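Workshop Mailbag: Two Weeks With the Nustton Hand Gripper

Saturday, December 21, 2019

Hello again from a very cold Altville! I promised back in August that I'd get my hands on one of the Nustton hand grippers before the year was out, and I just about squeaked it in. Several of you wrote to ask if it's any good, if it's worth the money over building your own, and (my favorite) if it can fold laundry. I'll get to all three.

For anyone who missed the August issue, the Nustton is the thing you hold in your own hand and squeeze, and it opens and closes a pair of robot-style jaws out in front of you. There's a camera on it looking out over the jaws. You do a chore with it, the camera records, and later on you use the recordings to teach an arm the same chore. It comes as a kit. Nodar sells it in this country and they were nice enough to lend me one with no strings, and it goes back after New Year's.

Putting it together

The box says an evening. It took me two, and I'd blame the second one on the linkage. The main body arrives in one piece and it's a lovely bit of plastic, dark gray with fine ribs all over the top, very easy to keep hold of. The black housings drop on either side without any fuss. Then you get to the arms and brackets, and the leaflet shows you one drawing, from the side, for a thing that is the same left and right. I put one bracket on backward and didn't catch it till the jaws refused to meet. Off it all came again.

My advice is to lay both sides out on the table like a butterfly before you fasten anything. Once it's right, it's right. I squeezed the trigger a silly number of times that evening just for the feel of it, and there was no wobble in the joints that I could find. The finger pads push on last and they're blue, a really nice deep blue, which I like more than I expected to. They show up well on the recordings against nearly everything in my house.

What I tried it on

Cloth, mostly! I know the sensible thing is to start with blocks or cups, and I did give it a morning with cups, and cups are fine. You squeeze, you have a cup. But so many of you asked about cloth that I dumped a heap of white stuff out on a sheet of cardboard and went at it over and over. I set myself 30 tries a session and ran a session most days, usually with the radio going and a cup of coffee getting cold behind me.

White cloth is a mean test and I wanted a mean test. The folds don't show much, there's no pattern to aim for, and if you go in too flat the pads just skate over the top. What worked for me was coming down steeply with the jaws wide open and letting one pad find the cloth before I began to squeeze. After a few days I was getting a decent pinch most times. Two layers at once is still my problem. I want the top one, I get them both, and then I say a word and start again.

The other thing I had to learn was to slow down. My first batch of recordings was a smeary mess any time I swung from one side of the cardboard to the other. I move my wrist a lot faster than I think I do.

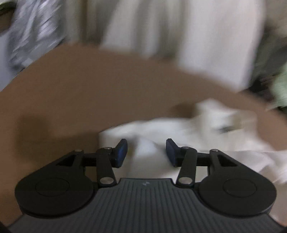
The good bits

It's light. I did 20 minutes at a stretch without my wrist complaining, which I couldn't say for the homemade one I was using last winter (the one with the bicycle brake lever, some of you remember it fondly, I don't).

The view is generous. You get both pads, the linkage, and plenty of whatever's going on out past them, so when I watched the clips back I could usually tell why I'd missed. That alone made me better at it.

And the squeeze is smooth. There's a bit of spring to it, and you can stop halfway and hold there, handy for cloth, when you'd like to close up slowly and feel your way.

The not so good bits

The leaflet, see above. Four pages, tiny print, and a parts list that calls the same bracket by two names.

The price. Nodar is asking a good deal more for this than you'd spend on printed parts and a weekend. If you have a printer and you enjoy fiddling, the Vik plans are free to download and they get you most of the way. I built a Vik in the spring. It was looser in the joints and I had to redo the pads, but it did the job, and I still have it on the shelf by the door. If you don't have a printer, or you have one and you two aren't speaking at the moment, the Nustton starts to look like fair money.

Spare pads only come in pairs of pairs, so you're buying four when you need one. Mine aren't worn yet, but I can see the day coming.

I'd also like a lanyard loop. I dropped it once, onto carpet, luckily.

So can it fold laundry?

I can fold laundry with it, badly! A dish towel takes me ages and comes out like something a dog slept on. Whether an arm could learn it from my recordings is a question for the spring, when I'll have the borrowed arm back on the bench and nearly 20 sessions' worth of clips to feed it. I'll report back whatever happens.

If you're in or near Altville and want a go before I pack it up, reply to this and we'll fix an afternoon. Bring a towel. The January mailbag is going to be about cheap batteries, so send me your questions and your horror stories, and if anybody has a spare charger for the old Vik base station, please, I'll trade you cookies for it.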